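4. Recording a two-hand tidy-up run

Applies to the Tumon sort task only. For the Prernby kitchen set see section 6. Last edit 5 Sep 2022, Vy Tô.

1. Lay the mat flat. Clear box in the middle, lid off and out of reach.
2. Put out the small stuff, mixed sizes. Hard things and soft things both – the policy overfits fast if everything is rigid.
3. Pick up both grippers. Wait for sync before you move.
4. Close on the first pair of objects, one per hand. Hold still for a beat, then start.

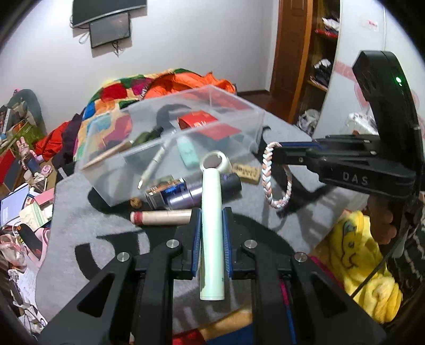
How many runs do we need before training?
The first Toprak model used 143 and stalled on soft items. With 159, the extra ones all soft, it got through most of them, so plan on 159.

5. Bring one hand over the box at a time. Other hand waits to the side, still holding.
6. Open slowly. Dont flick the object in – the release frames are what the model learns worst.

Note: loops and braids sag differently every grasp. Keep the odd grasps, they're useful. Only delete a run if tracking drops out.

Caution: never swap hands in the middle of a run. The left and right streams are labeled at the start and Balletti (our labeling script) wont catch it. 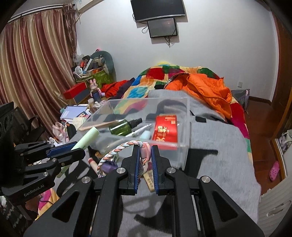 7. Once the last item is in, back both grippers off and hold open, then stop the recording.
8. Reshuffle before the next run. Change the box contents too, not just the order.
9. Take a break after 10 runs. Tired hands give jerky paths and the smoothing filter only fixes so much of it.

Note: hold back 8 runs for validation, picked before training and not touched afterwards. Log the run numbers in teh shared sheet.

Caution: fingers clear of the linkage when closing. It pinches.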